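Raltex sets aside money for a second robot arm, and the gripper gets its own line

I've been writing up equipment budgets for this newsletter long enough to know that most of you skip straight to the total, so I'll save you the scroll. Raltex has approved a second arm for the Plendolby bench, the order goes out in January, and the gripper is being bought separately this time. If that last part sounds dull, stick with me, it's the bit everybody argued over!

I stopped in at the lab to hear how they got there. Katalin Erdős runs the planning side and had the spreadsheet up when I walked in (she'd printed it too, and the print was already covered in pencil). Her first version had one line that just said "robot, complete." Her final version has 8 lines, and she'll happily take you through every one of them if you give her a coffee and a chair.

The reason for all that splitting up is what happened with the first purchase. They bought a package from Nuniler, arm and gripper and controller in one price, and it looked like a great deal on paper. Then the work changed. The original plan was picking up flat parts and putting them into trays, and within a few months the group had moved on to stacking and sorting tasks where the fingers have to close on small round things without knocking over whatever is next to them. The arm could do it fine. The gripper that came in the package couldn't, and there wasn't a cent left for another one.

"We had a very good arm holding a very wrong hand," is how Ernő Borbély put it to me. He does the day-to-day programming, so he's the one who had to live with it. They ended up borrowing from next year's tooling money to fix the problem, and that made for some chilly meetings.

So this time Ernő wrote the task list first and Katalin priced it second. The list is short and kind of charming. A lot of it is toys, which surprised me until he explained that a stacking puzzle is a cheap way to find out whether a gripper is any good. You've got pegs, you've got rings in different sizes, and every ring has to come off and go on more or less straight. If a vendor's demo unit can't get a ring over a peg, he'd like to know that before the invoice shows up.
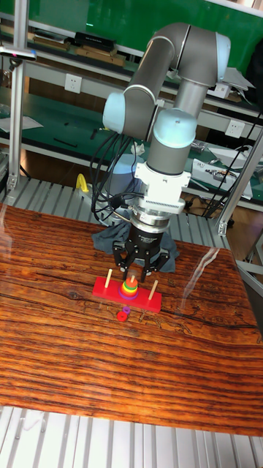
Trial days are now part of the budget, too, and I think that's the smartest change in the whole plan. Each vendor on the shortlist gets the same task list and the same bench time, and the lab pays for the mounting hardware and the hours. Katalin put $2000 against it. She told me she fully expected that line to get chopped, and it sailed through. What got the hard questions was the cabling, at $700, which Benedek Fülöp from purchasing thought had to be a typo. It wasn't a typo. Cables that bend all day wear out, and the lab wants spares on the shelf when they do, with the longer lengths included so they can move an arm without reordering everything.

Benedek was a good sport about it, I should say. He came down to see a run for himself and went back upstairs with a couple of questions nobody had thought of, including one about whether the new arm's mounting plate would take the gripper they already own. (It will, with an adapter. The adapter is now line six.)

There are 3 vendors on the gripper shortlist. I've been asked to leave two of the names out until the trials are over, but Kun has said publicly that it's taking part, so I can tell you that much. The arm itself is pretty much settled. They're going with the same model they have, mostly for the sake of shared spares and so Ernő doesn't have to learn a second programming environment. I asked whether they'd looked at something newer and got a fairly long silence followed by "yes, and then we looked at the training costs."

What I liked most was how they handled the stuff that isn't a robot. The last budget forgot about floor space, more or less. The new one has a line for frame parts, one for extra power at the bench, and one for a training week so that more than one person knows how to restart the thing when it stops. Rozália Fodor, who'll be taking that training, pushed for it pretty hard. Her point was that an arm that sits still whenever Ernő goes on vacation is an expensive coat rack, and I can't argue with her.

A few of you wrote in after my last piece to ask about leasing, so I brought it up. They did get a lease quote. Over the period they were looking at it came out higher than buying, and the contract didn't allow third-party grippers, so given everything above it was a short conversation. Katalin was careful to say that this was their quote for their situation. If your group only needs an arm for a single project, she'd at least make the call.

Service was the other sticking point. The first arm came with a maintenance plan that covered parts but not the visit, and they only found that out when someone had to visit. The new request asks every bidder to spell out travel, labor and response time on one page, in plain words. Two bidders have already sent theirs back. One of them managed to fit it on half a page, and Benedek has pinned it up over his desk as something to aspire to.

The schedule, as it stands, goes like this. Gripper trials run through the fall, the decision follows once Ernő has written up the results, and the arm and gripper orders go out together in January. Lajos Magyar, who signs for all of it, has asked for the trial write-up to be shared with the other Raltex sites, and I'm told at least one of them is holding off on its own purchase until it comes through.

If you're planning something similar and want a look at the line-by-line template, Katalin is fine with passing it around with the prices removed. Send me a note and I'll forward it. I'll be back at the bench for one of the trial days, and I've asked if I can try the ring puzzle by hand against whichever gripper is up. Ernő said he'd think about it.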